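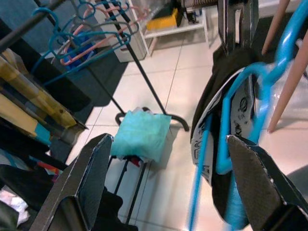 Brurlow, July

Section 5: Drying clothes indoors through winter

Welcome to my favourite part of the guide! A good indoor drying spot saves your clothes, your power bill and a fair bit of ironing, and you can set one up in an afternoon. Po-yen Fung and Ermanno Pellegrini tested these steps in the Selovby flats, where the balconies get no sun at all until spring.

Setting up

1. Choose a room with a window you can open. A spare room beats the bathroom every time.

2. Stand the rack on a hard floor, at least 300 mm from any wall. Tiles are great, carpet less so.

3. Open the legs fully and press down on the rail. If it rocks, turn the rack end for end and try again (old floors are rarely level).

4. Give each piece a firm shake before it goes up. Collars, cuffs and waistbands especially!

5. Put shirts and dresses on hangers and hook them over the rail with a hand's width between them.
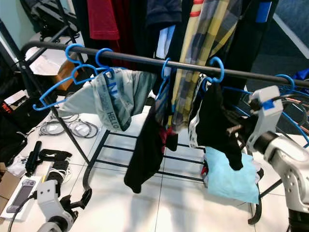

Hangers on the top rail, with a plaid cloth hung alongside.

6. Open the window a few centimetres and leave the door ajar. If you own a fan, aim it low, across the hems.

7. Swap the pieces in the middle with the ones on the ends before you go to bed.

Note: Dark colours go up inside out if the room gets strong afternoon light.

Note: Wool jumpers never go on a hanger. Lay them flat on a towel, colour by colour, and turn them once.

Caution: Keep the rack 1,000 mm clear of any heater, and never drape clothes over the heater itself.

Caution: Wipe up drips on tiles straight away.

Thick hoodies are slow, so start them early. Pak-hei Chang hangs his upside down by the hem with the hood open, and I'm a complete convert. Airing cupboards are covered in Section 6.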